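Toothpaste first, then the brush

I have packed travel kits at Covside for long enough that I could do it in my sleep, and according to my sister I once did, on her couch, with both hands. So when people ask me whether I'm worried about the arms I understand the question. I get it at the dentist, I get it at the grocery store in Golville, I got it from the guy who came to fix our boiler. And the answer is that I'm having more fun at work than I've had in years, and I want to write down why while it still feels new.

For anybody who hasn't read the older posts: we put together the little kits that end up in hotel bathrooms, overnight bags and dorm welcome boxes. Toothbrush, toothpaste, sometimes wipes, sometimes a comb, whatever the customer has dreamed up. Our biggest customer right now is Bullum, and their order is 2000 kits a week. Every one of those used to go through human hands from start to finish, and the human hands were mine, Nuala Dunne's and whoever was on the late shift.

The project is called Ban. Nobody remembers who picked the name (Vikas Joshi says it was him, and then will not say what it means). It started in November, when Vikas and Prasetyo Setiawan cleared a corner of the floor, put down tape and bolted the first arm to a table. I was skeptical! I'd seen the videos where an arm the size of a car swings a door panel through the air, and I couldn't picture what that had to do with a tube of toothpaste. These are small, though. You sit down near them the way you'd sit down near a sewing machine.

What surprised me most was how much of the job turned out to be in my hands and not in my head. Prasetyo asked me, very politely, to explain how I pick up a toothbrush. I said, you pick it up. He waited. I picked one up, and then another one, and he pointed out that I hadn't done it the same way twice. If the brush is flat on its back I pinch the neck. If it's on its side I roll it with my ring finger first. If two are crossed I slide the top one off before I grab anything. I had no idea I did any of that. We spent a whole afternoon on it, and I went home and watched myself load the dishwasher like I was a stranger.

So now part of my week is teaching. There's a pair of handles, and when I move them the arms follow, and the whole thing gets recorded. The first day I was awful at it. You can't feel what you're holding, so you squeeze too hard or you don't squeeze enough, and I sent a comb clear across the room. Nuala laughed until she had to sit down. Then she tried it and was good right away, which I have decided to put down to her playing the accordion. She and I trade off now, an hour at a time, because after an hour your shoulders creep up around your ears.

Last month we hit 427 recorded runs of one single kit. That's the number Vikas wrote on the whiteboard with a circle around it, and he bought pastries. You'd think doing one kit that many times would be dull, and parts of it are, but we're supposed to vary things on purpose, and I love that part. Brushes pointing every which way. The box turned, then pushed over to the other side. Eftychia Papadakis, who runs our floor schedule, walked by once and started straightening up the table out of pure habit, and three of us yelled "No!" at the same moment. She has forgiven us.

Now for what has changed on the floor, since that's what I'm always asked.

The packing line is still there. Most of the Bullum order is still packed by people. The arms do a slice of it, the plainest kit, and they do it slowly, and one of us checks every box that comes off that table. I could outrun them with one hand in a mitten. What they have over me is that they don't care that it's 3 p.m. and they don't have a wrist. I do have a wrist, and I've had a brace for it in my locker since long before any of this, and I haven't needed to take it out this winter. Part of that is the arms taking the plain kits, and part of it is that the plan for the week has more switching around in it now. I used to do the same motion all day. These days I might pack in the morning, run the handles before lunch and do checks in the afternoon.

The checking is its own skill, by the way, and I think it gets shortchanged when people talk about this stuff. A person who packs a bad kit usually knows it. You feel the cap isn't on tight, or you notice you've grabbed two of something. The arms will set a tube in upside down with total confidence. So you need someone who knows what a good kit looks like without having to think about it, and that's somebody who has packed a lot of them. I said as much at our Wednesday meeting and Eftychia wrote it down, and when the new job descriptions came around the checking was listed as its own thing, with a pay step attached. I'm proud of that!

It hasn't all been sunshine. Thodoris Koutsoukos, who trained me when I started, doesn't like it. He tried the handles once and went back to his bench. He told me that he likes the packing, he likes getting into a rhythm and listening to the ball game, and that every time somebody takes a piece of the easy work away, what's left for him is the fussy work. He has a point and I don't have a clever reply to it. The plain kits were a rest in the middle of the day. If the arms get all the plain kits, then people get gift sets with ribbons from eight until four. We've asked that some of the plain ones stay on the benches for exactly this reason, and so far they have, but "so far" is as much as I can promise him.

And there were hours to sort out. Two people on the late shift were nervous for weeks before anybody sat down with them, and they shouldn't have had to be. They're both still here, both on the hours they had before. I'd tell any shop doing this to have that talk in the first week, before the table goes up, with the actual schedule printed out in front of everybody.

But I keep coming back to how nice it is to be asked. Years of doing a job that people assume has nothing in it, and now there's an engineer pulling up a stool to find out how my ring finger works. Prasetyo changed the shape of the box because Nuala told him the old one always caught on the bristles. Vikas moved the bench stools, which we'd been complaining about forever, because he finally had to sit on one himself for a whole day. None of that needed a robot, I know. It came along with one anyway and I'll take it.

We have a new kit starting soon with wipes in it, and I've already got opinions about wipes. They're heavy compared to everything else, they roll, and a round lid gives you nothing to pinch. I've asked for a full week to play with them before we record anything that counts. Prasetyo said I could have until Friday. We'll see who wins that one. 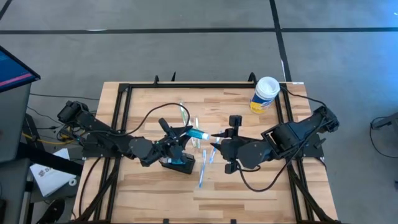

My favorite thing to practice is the two-armed stuff, where one side has the item and the other side has to be ready for it. With people it's easy, you hand your neighbor a thing and you both just know. On the handles you have to think about which end you're offering. I like to come in cap first, like the left arm with the teal tube there, with the white cap up close to the open fingers on the other side, and brushes lying every which way underneath so that there's something to steer around. Nuala goes the other way and offers the flat end, and she says mine is showing off. We're going to record a batch each and let Vikas look at them side by side. Loser makes the coffee for a week, and I take mine with milk.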